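How to Clean and Reuse Shallow Plastic Trays
By Velimir Trajkovski
Updated 09/03/2020

Shallow plastic trays pile up fast if you sort small parts, start seeds or keep a junk drawer under control. Most of them can be used for years if you wash them now and then and check the rims.

What you need: dish soap, a soft brush, an old toothbrush, a dry towel and a sink or tub big enough for the tray to lie flat.

1. Empty the tray and tap it upside down over the trash. Grit left on the floor of the tray will scratch it when you start to scrub.

2. Soak it in warm, soapy water for 20 minutes. Skip boiling water, as thin plastic can warp.

3. Scrub the floor first, then the inner walls, then the rim. Use the toothbrush on any slots or holes — dirt packs into them and a sponge slides right over it.

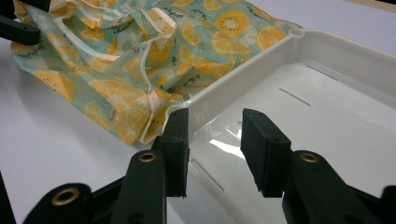
White tray with a raised rim and narrow slots in the floor.

4. Rinse with cool water from both sides. Hold the tray up to a window and look through the slots. If one still looks blocked, run the edge of a paper card through it.

5. Stand the tray on its short side against a wall and let it dry for around 55 minutes. Wipe off whatever water is left with the towel.

Before you stack the trays, run a finger along each rim. A small crack at a corner will spread once there is weight on it, so put cracked trays at the top of the stack or use them for light things like labels and rubber bands. I keep stacks to 5 trays. Sorin Gashi goes higher in his shop, but his are a heavier type.

For a tray with slots, put a sheet of paper on the floor before adding screws or seeds.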